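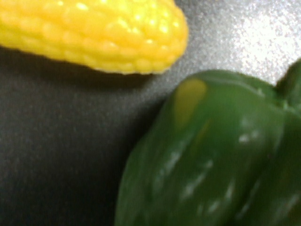 To: cell-maintenance list
Subject: Re: Wrist camera blur and missed picks on the tabletop cell

Dear colleagues,

Thank you to the Wodport site for the detailed report sent to the list on Wednesday. As several sites operate the same cell, the reply is being posted to the full list. The relevant part of the earlier message is quoted first.

> Since the move to the new room, our wrist camera has been giving soft
> images whenever the arm is low over the table. The picture sharpens
> again when the arm is raised. We also see a white patch along one
> side of the view, and the grasp program rejects glossy items more
> often than it did in the old room.
>
> We have cleaned the lens cover twice and restarted the controller.
> Neither made a difference. The Valentini grasp program reports error
> 613 and returns the arm to its rest position.
>
> Could the list please advise on the following:
> - whether the camera should be sent back;
> - whether the table covering matters; and
> - whether we may carry on with the kitchen set in the meantime.

The camera should not be sent back at this stage. The symptoms described are consistent with a lens focused for a greater working distance than the one now in use, together with stray light from one side. Both can be dealt with on site, and the work should fit within a morning. Error 613 means that the program could not settle on an outline for the item. It does not indicate a fault in the arm or in the gripper.

Sites are asked to carry out the work in the order given, as the later checks depend on the earlier ones.

1. Mounting

Stop the program, bring the arm to its service position and isolate the power in line with your local procedure. Check that the camera bracket is seated squarely and that its screws are firm. If the bracket has moved, the hand-eye calibration is no longer valid and must be repeated before any picks are attempted. Follow the arm cable from the upper joint down to the base and confirm that it hangs freely through the full range of travel. A cable that pulls at the end of a reach can shift the wrist by enough to spoil an otherwise good calibration.

2. Focus

Restore power and run the arm at reduced speed. Place the focus card flat on the table and lower the wrist to the height from which the program takes its final image before closing the fingers. Set the focus there. Many of our cells were first set up with the focus adjusted at the approach height, and the lower position was left to look after itself. Lock the ring when finished and take a second image to confirm that locking it has not disturbed the setting.

If the card is sharp while the wrist is still but soft during a run, the trouble is movement. Increase the settling pause ahead of the final image in small steps until the result is steady, and record the value used.

3. Light

Turn off any lamp that stands to one side of the table and compare the images. Where the cell is beside a window or a glass partition, repeat the comparison with the blind down, if one is fitted. Moulded plastic items give small, hard reflections that the program can mistake for edges, and these will be at their worst when the light arrives from a single direction. Set the exposure by hand once the light is settled. Automatic exposure should remain off during picking.
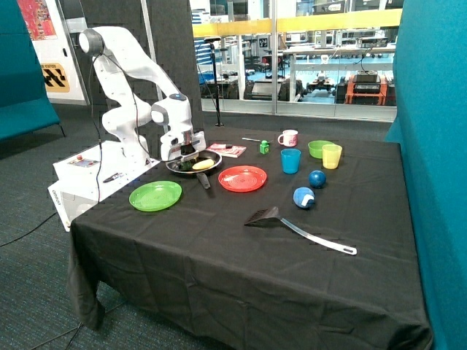

4. Table covering

A dark matt cloth is acceptable and is preferred to a bare shiny top. It should lie flat across the working area, with any folds kept to the overhang. Please check that the cloth cannot be drawn along by the fingers when they close near the surface. Dark cookware on a dark cloth is harder for the program to separate than a coloured plate on the same cloth, and sites using a pan should allow for a separate pan height in the item file. The fingers must not be driven to table height inside a pan.

5. Calibration check

Run the Tenov calibration routine with the card in each of its 11 positions. The routine will report the largest error in millimetres. A result of 2 or less is satisfactory. A result of 3 or more requires the routine to be run again from the start, after a further look at the bracket. Please do not average the results of separate runs.

On the last of the three questions, the kitchen set may be used once the calibration check has been passed. Begin with single items placed well apart, then add neighbours. Items lying close together will fill most of the wrist camera's view at the final height, and the program may have only part of each outline to work with. If error 613 appears again, save the final image together with the log before clearing it. Restarting the controller removes the image, and we are then unable to say much about the cause.

The emergency stop on the base must stay within reach and clear of tools throughout. Hand tools used for the bracket are to be put away before the arm is returned to normal speed.

The Kultimura site has asked whether the same steps apply to its older gripper. They do, apart from the finger height given in the item file, which must be measured afresh. A revised setup sheet will be circulated in July. Until then, please attach a copy of this message to the cell logbook and enter your calibration results on the usual form.

Replies should be sent to the list so that other sites may follow them.

Yours sincerely,

Cell Maintenance Desk
Robotics Support Services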